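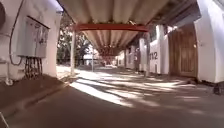

4 min read

The brochure for the Firnel clinic weighs more than my lunch did, back when I was eating lunch like a person being watched. It has 40 pages. On one of them a woman laughs at a bowl of melon. On another, in small grey type, it says that individual results vary, and I have come to think of that as the only sentence in the thing written by a grown-up.

I went because my knees had started making a noise on the stairs. I had already tried the usual. I'd had a spinach phase. I'd had an app that congratulated me for drinking water, in the tone you might use for a dog that has come back. I lost a bit, put it back on by November, and found a stone of something extra had moved in with it.

Firnel's offer was a course of 16 sessions in which a machine called the Treletum chills the fat on your middle. You lie on a couch with a cold plate strapped to you and listen to pan pipes. The price was £2,228, payable in instalments, and the consultant wrote it on a card and turned it face down, as if I'd won it.

I asked her what happened to the fat. She said the body dealt with it. I asked how much would go, in pounds or inches or any unit she liked, and she said most clients reported feeling lighter. I'm sure they did, having paid.

To be fair to the place, she didn't push. She asked whether I slept (badly), whether I ate late (the fridge and I are on good terms at 11pm) and whether anything had been going on at home. Something had, as it happens, and I'd told hardly anyone. I told her all of it, in a paper gown, next to a fern.

Then I drove back to Batlow and didn't ring to book.

What I did was dull. I went to the GP, who weighed me without comment and sent me for bloods. I joined the Cheng swimming group, which meets at seven in the morning and is made up of people who talk about soup. I stopped eating standing up. One evening I looked at the label on my usual "light" supper, found it came to 454 calories, and worked out that I'd been having two.

It has been over 16 weeks now. The knees are quieter. The trousers are the same trousers, though we've come to an arrangement about the button. I still have the brochure, and the card, and some days when it's raining and the pool is full of schoolchildren I turn the card over and have another look at the number.

More in Body & Mind
The sleep tracker that kept me awake
Is your gym towel judging you?
Five soups for people who swim
My year without bathroom scales
What your GP wishes you'd mention first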